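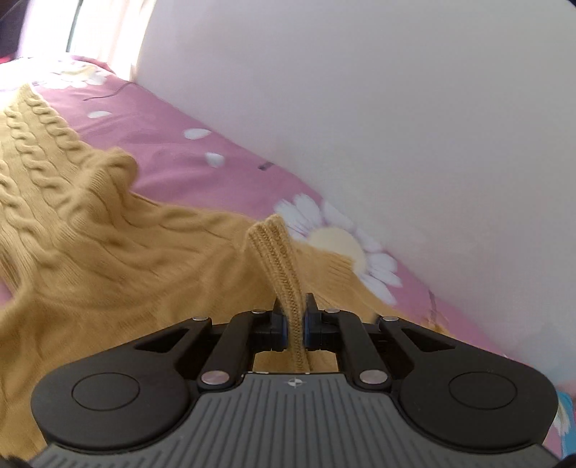
Mustard cable-knit sweater, ribbed cuff, on the daisy-print sheet.

Workshop > Notebooks > Knit Finishing > February

Saturday, started 9:40

Rib recovery after washing, continued. Batch 2547, the Clullero yarn, knit up by Ludivine on the flat bed machine. Same tension setting as the last batch. The question is still whether the loss of spring in the rib comes from the wash or from the way the pieces are dried. Gerrit thinks wash. I think drying, but the earlier notes don't settle it, as both were changed in the same run.

Swatches: 2x2 rib, bound off loosely, long side parallel to the wales. Conditioned overnight on the rack by the inside wall. The outside wall is too cold in February and the readings wander. Hygrometer checked against the salt jar before starting and left alone after that.

Procedure as run:

Marked gauge length across the rib with cotton thread. Pen marks bled last time and the edge of the mark could not be read. Clamped in the small frame with the felt-faced jaws. Hung the six-newton load, held for 60 seconds, removed it, laid the swatch flat on glass and read the width after four minutes. No patting or smoothing before the reading. Pravesh had been smoothing his, which explains part of the spread in his column.

Washed half with the Flindine detergent at the low dose and half in plain water. Each group then split again between flat drying on mesh and hanging from the bind-off edge. Spin kept short for everything.

Results:

Flat-dried swatches recovered to within a thread's width of the mark in both wash groups. I can't separate detergent from plain water by eye or by rule.

Hung swatches did not come back. Width across the rib was narrower at the top and the columns had pulled long. Under load they opened easily enough, but on release they stayed open longer, and the reading at four minutes was still moving. Took a second reading after lunch and it had closed a little more. Either the waiting time is too short for these or the load is too high for a damaged rib. Not chasing both at once.

One swatch from the hung group dropped a stitch at the clamp edge. Excluded, kept in the envelope.

Cable panels, side note: the cable crossings pull the fabric in and the body then draws on the rib where the two meet. Ludivine decreases a few stitches going into the rib to absorb this. On the panel where she left the decreases out, the rib flared at the join before any washing at all. So a flared cuff on a cabled garment is not evidence of poor recovery on its own. Compare against the unwashed piece every time. Should have been in the method sheet from the start – adding it.

Hutchins sizing: the old method calls for a light steam before the first reading. Skipped today. Steam resets the rib and would hide exactly what is being measured. Zinhle disagrees and wants a steamed control, on the grounds that most finished pieces are steamed before they leave the bench anyway. Fair. Will run it as a separate group and keep the numbers out of the main table.

Equipment: left jaw felt is worn through at one corner and grips unevenly. Replaced with offcut from the pressing cloth, glued, weighted under the iron block until dry. The glass plate has a chip on the short edge, so use the other end. Rule is fine.

Yarn: the remaining Clullero cones are enough for one more set. Aurélien has asked Saltau for the same count in undyed. No answer yet. If it comes in a different twist, this comparison stops here and the next batch gets its own baseline.

To do:
– repeat the hung group with a longer wait before reading
– steamed control for Zinhle
– plain water only, flat dried, second wash and third wash on the same swatches
– ask Pravesh to re-read his column without smoothing
– label the mesh trays, two were swapped at 11:15 and caught only by the thread color

14:20, trays back on the rack. Hung group left in place with the pins out. Final width reading on Monday's sheet, with the hygrometer value next to it.

Contact the workshop | © Knit Finishing Notebooks | Back to top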